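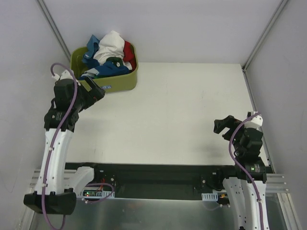
Figure 4. Demonstration station with both arms and the laundry basket at the back left corner of the table.

4. Preparing the station for an open day

This section is for the person who runs the Conden two-arm station in front of visitors. It assumes that the station is already installed and calibrated as explained in section 3. If the station was transported to another building after its last calibration, please return to section 3 first, also when everything looks straight.

The procedure was written together with the team in Prendisau, after the open day of Saturday, October 5, 2019. On that day 176 visitors passed the station, in small groups. Several steps are in a different order than in the older edition of this manual. If you have a printed copy from September, please remove pages 21 to 26 and put these pages in their place.

4.1 What you need

Fabric basket, open at the top, rectangular
One load of laundry in mixed colors and sizes
Barrier tape or a rope with two posts
Key for the control cabinet
Demonstration log (Form D)
A second person who knows where the emergency stop is

Note: The second person can be a colleague from another department. Aslı Değirmenci, who trains our operators, asks for ten minutes with this person before the doors open. Ten minutes is usually enough.

4.2 Choosing the laundry

1. Take soft pieces without metal parts. Jeans with rivets, belts and jackets with zippers stay out of the basket.

2. Take at least one large white cloth. On the white table it is the most difficult piece for the vision software, and visitors with technical background like to ask for it. Put it on top.

3. Mix strong colors under and beside it. Blue, red and dark green all give good results. Very pale pieces are permitted, but expect a longer pause before the gripper closes.

4. Do not fold anything. Drop the pieces in the basket one after the other. A garment may hang over the rim.

5. Check that no piece weighs more than 2,000 g. Heavy towels can pass this limit when they are damp.

Caution: Do not use laundry which visitors bring from home. In Kozan a visitor offered his own scarf and the operator accepted it. The scarf was pulled on both ends and it was damaged.

4.3 Placing the basket

1. Switch the station to HOLD. Wait until both arms stand still.

2. Wipe the table top with a dry cloth. Remove lint and threads.

3. Place the basket near the back left corner of the table. Leave a gap of one hand between the basket and the walls.

4. Turn the side with the small blue label to the front.

5. Press the bottom of the basket down with the flat hand, so that it does not tilt when a cloth is pulled out.

Note: The left arm takes the pieces out of the basket. The right arm waits folded upward and helps only after a piece is lying on the table. If you place the basket on the right side, the program does start, but the left arm must stretch very far and the demonstration becomes slow. To change the sides you need the mirrored program, see section 6.

4.4 Checking the arms and cables

Do this check with the station in HOLD and with the control cabinet closed.

1. Follow the purple cable of each arm with your eyes, from the top to the bottom. It must run along the white links and it must have enough slack for the wrist to turn. A free loop is correct. A tight line is not correct.

2. Look at the white cable combs on the black rail. Each wire sits in its own slot. If a wire has jumped out, switch the power off before you press it back.

3. Look at the small electronics board near the left arm. Red and green lights on this board are normal in HOLD.

4. Open and close each gripper once from the menu SERVICE > GRIPPER. Listen for scratching.

5. Press the emergency stop, release it, and confirm the message on the screen. Do this every time, also between two groups if you have left the station.

Caution: The arms can move without warning after the message is confirmed. Keep your hands out of the enclosure from this moment.

4.5 Where the visitors stand

1. Put the barrier one arm length plus one step away from the front of the table. With children in the group, add one more step.

2. Allow not more than 7 visitors at the barrier. The others can wait behind and change places after two or three pieces of laundry.

3. Ask the second person to stand at the end of the barrier which is nearer to the emergency stop. You stand at the other end, with the screen in front of you.

4. Switch off the strong ceiling lights directly over the table if this is possible. They make the white surface too bright for the vision software. The normal room light is sufficient.

Note: Visitors like to lean on the barrier posts. Carola Hamann, our host in Prendisau, filled the feet of the posts with sand, and we recommend to do the same.

4.6 Running the demonstration

1. Say to the group what is going to happen: the arm will reach to the basket, take one piece, and put it on the table. Keep it short. Most people prefer to watch first and ask later.

2. Select DEMO > LAUNDRY and press START. The left arm approaches the front edge of the basket and stops there for a moment. During this stop the software selects the piece.

3. Let the program work on one complete piece before you speak again.

4. If the gripper closes and has no cloth, do not press anything. The program tries again by itself, up to three times. Tell the group that an empty grip is a usual event. In our experience it is also the moment when the best questions come.

5. If two pieces come out together, let the arm put both down. Then press PAUSE, wait for HOLD, and return one piece to the basket by hand.

6. After the last piece, press PARK. Both arms go to their rest position. Wait for HOLD before you fill the basket again.

One round takes between eight and twelve minutes. Plan a free interval of five minutes between the groups. The motors do not need it, but the operator does.

4.7 Questions which visitors often ask

We collected these with Melahat Bilgin during the visit in Prendisau. You can use your own words.

Is somebody steering it? In DEMO mode, no. The operator only starts, pauses and parks the arms. In TEACH mode a person guides the movements, and this mode is not used in front of visitors.

Why is it so slow? The speed is limited in DEMO mode. The limit cannot be changed from the operator menu.

Can it fold a shirt? It can fold small towels with the program from section 7. Shirts are not supported in this version.

How many times has it done this? The counter is in the menu INFO. At the end of the day in Prendisau it showed 1,851 picks since the installation. Please read the number from your own station and do not repeat ours.

4.8 If something goes wrong

The arm stops over the basket and the screen shows E12. A cloth is caught at the rim. Press the emergency stop, free the cloth by hand, and start again from 4.4, step 5.

The arm takes always the same piece and drops it. The piece is too smooth or too heavy. Take it out for the rest of the day and write it in Form D.

The basket moves when a piece is pulled. Park the arms, wait for HOLD and bring the basket back to its place. If it happens again, put the anti-slip mat from the accessory box under the basket.

The picture on the screen is frozen, but the arms are moving. Press the emergency stop immediately. Do not continue the demonstration, and call the service in Gusel.

4.9 After the last group

1. Press PARK and wait until both arms stand still.

2. Switch off the main power and lock the control cabinet. Živko Živković from the service in Gusel has found the key in the lock on two Monday mornings, so please look twice.

3. Take the basket out and empty it. Laundry that has been on the floor goes to the wash before the next demonstration.

4. Fill in Form D: number of groups, number of rounds, every error with its time, and the name of the second person.

5. Send the form to Elif Naz Değirmenci within one week. If you had error E12 more than twice, attach also the log file from the menu INFO > EXPORT.

Continue with section 5 if the station will be transported on the same day. If it stays in the room, put the dust cover over the enclosure and leave the barrier standing.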